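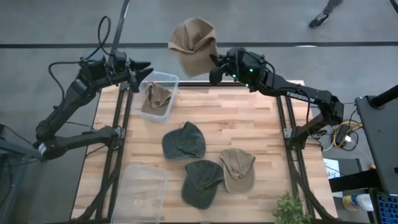

It would be quicker to do the job by hand, one visitor said near the end of the open day Sarkmont held at its Adcombe workshop, and there was some laughter from the people standing closest. The company did not dispute it. Its staff said speed was not what they had come to show.

What they had come to show was cap sorting. Two arms on a table pick up baseball caps and put them in plastic bins, and Sarkmont says the same setup could one day handle returned clothing for small online stores. The project is called Kiswood. It has been running since October with a staff of 4.

Soft goods are hard for robots. A box has the same shape every time it is picked up, and a cap does not. Sarkmont deserves credit for choosing something difficult and for letting the public stand near it.

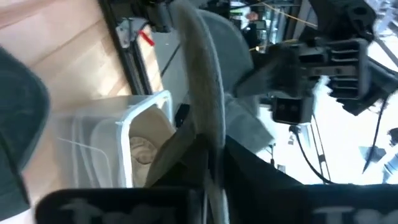 The claims made in the talk beforehand were another matter. Visitors were told that Kiswood could cut sorting labor by 60 percent. Asked where the number came from, the company said it was a projection, and that no store had tried the system yet. It gave no error rate. It also would not say how much of the day's program had been rehearsed with the same caps.

Nor was there a price. A handout promised that a pilot would begin "soon" with 2 retailers, neither of them identified. An earlier handout, still on the company's website, had promised 7.

None of this means the thing won't work. But a warehouse gets hats with tags, hats in bags, hats that are not hats at all, and the answer to most questions on that subject was that it was being looked into. Sarkmont says it will hold another open day once it has results to share. It did not set a date.

Print this article
E-mail this article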